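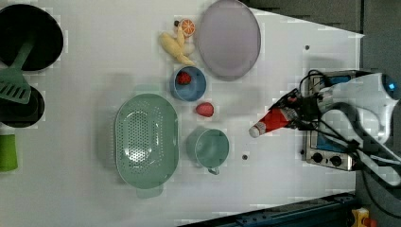

Overhead view of the kitchen table, with the arm holding a red-and-white object.

Dundia Open Day Recordings – Data Card

Summary
This collection contains 1,741 episodes of tabletop manipulation recorded during the April open day at the Dundia laboratory. Visitors watched the arm handle toy food and cookware, and many of them operated it under staff supervision. The recordings are released for research and teaching.

Setup
One robot arm was mounted at a white table and viewed from directly above. The objects include toy fruit, a blue bowl, an oval plate, a colander, a measuring cup, frying pans and a small toaster oven. The arrangement was changed between sessions, and no fixed starting layout should be assumed.

Sessions
The demonstration ran in 3 sessions, the first opening at 10 a.m. Staff from Verico gave a short safety talk before each one. Visitors chose a task from a printed list – moving a strawberry to the plate, for instance – and had up to two attempts. A total of 143 visitors took a turn at the controls. The remaining episodes were recorded by staff before the doors opened and during breaks.

Contents
Each episode has overhead video, joint positions, gripper state and a one-line task instruction in English. Failed attempts are kept and marked as such in the episode table. A held-out set of 222 episodes is stored in a separate folder and should not be used for training.

Known limits
Skill varies widely among operators. Lighting changed in the afternoon session when the blinds were lowered. Task lines were typed by hand and contain spelling errors, which have been left as entered.

Privacy
Names of visitors were not stored with the episodes. Audio was not recorded.

Contact
Despina Grgić, data steward, Dundia. Requests to correct or remove an episode should give the episode number.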